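**Tradard sim cell: wrist view leans, door task never gets as far as the handle**

*posted by bulum_newbie, January 10, 2024*

I look after one simulated cell, a two-armed white robot in a room with a brown door, running on the Bulum build. Since I reloaded the scene both arms sit fine but everything comes out on a slant. It manages 5 or 6 steps of the door task and then sulks. I have restarted it more often than I'd like my employer to know.

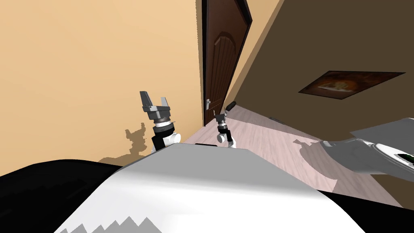

Joint limits are the ones that shipped with it and I haven't touched the grippers. Is there a setting I've missed, or do I tilt my monitor and call it done?

---

**tan_fan_868**

Reinstall. Worked for me.

---

**cladeldale**

Please don't reinstall, you'll lose your joint offsets and gain a free afternoon of typing them back in.

Check the camera mounts first. Each wrist camera has its own rotation in the mount file, and a reload puts back the default if you saved the scene without saving the mounts (two buttons, same icon, lovely work by someone). Then:

1. Pause the cell and park both arms.
2. Open one wrist view and look at the long edges of the door.
3. Change the roll a bit at a time until they stand upright.
4. Save the mounts. The other button.

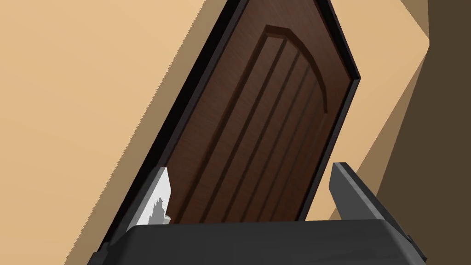

*Gripper view of the door, before correcting the roll.*

Leave the render size at 2000 while you do it. Jagged edges on the door frame are a separate grumble and won't stop the task.

---

**old_solder**

Same fault on mine last March. It was the mounts. Also check that the base hasn't been saved at an angle, as I fixed both cameras beautifully and then found the robot was leaning too.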